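Zwischenstand Projekt Lesepaten-Netz, Berichtszeitraum bis August

Kurz vorab: Mittelabruf ist raus, Belege kommen gesondert. Sachbericht hier in Stichpunkten und etwas Fließtext, ausführliche Fassung mit dem Abschlussbericht.

Stand Bücherkisten. Von den geplanten 200 Kisten sind 128 bei den Kitas. Rest hängt am Großhandel, Brelto hat die zweite Lieferung Bilderbücher zweimal verschoben. Ersatz bei Inero angefragt, Preis je Kiste leicht höher, liegt aber noch im Ansatz. Umwidmung also nicht nötig. Zweisprachige Titel (Arabisch, Türkisch, Ukrainisch) gehen am schnellsten weg, da brauchen wir im nächsten Jahr mehr. Vorlesekarten sind nachgedruckt, diesmal mit größerer Schrift.
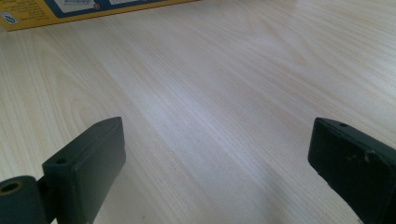

Schulungen. Drei Durchgänge gelaufen, alle im Haus Irodeck. Der dritte war überbucht, Warteliste läuft weiter. Rückmeldungen gut, Kritik vor allem am Block Versicherung und Aufsichtspflicht – zu lang, zu trocken. Wird gekürzt, dafür mehr Zeit fürs Üben mit unruhigen Gruppen. Führungszeugnisse liegen bis auf wenige vor, ohne Zeugnis kein Einsatz, das bleibt so.

Kitas. 19 Einrichtungen machen mit, zwei weitere haben zugesagt, aber noch nicht unterschriben. Eine Kita pausiert wegen Personalmangel, will nach den Ferien wieder einsteigen. Vorlesezeit meist 9.30 Uhr, nach dem Frühstück. Nachmittags klappt schlecht, Abholzeit, ständig geht die Tür.

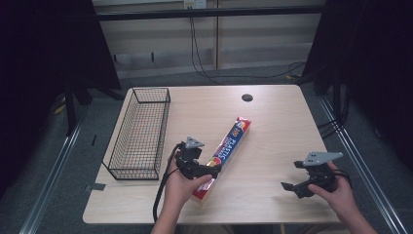 Ausleihliste. Die Onlineliste von Sundaram läuft inzwischen stabil, im Frühjahr gab es doppelte Einträge. Die Kitas tragen trotzdem unterschiedlich sorgfältig ein. Auswertung nach Titeln daher nur für einen Teil der Kisten belastbar, bitte beim Lesen der Tabelle in Anlage 2 beachten.

Finanzen. Honorare im Plan, Fahrtkosten drüber (Außenbezirke), Druck drunter. Ausgleich innerhalb der Sachkosten, wir gehen davon aus dass das ohne Änderungsantrag geht – sonst bitte kurze Nachricht.

Offen: Zusage für den Raum im Herbst, Unterschriften der zwei neuen Kitas, Fragebogen an die Eltern. Letzterer geht nach den Ferien raus, Entwurf hängt als Anlage 3 an.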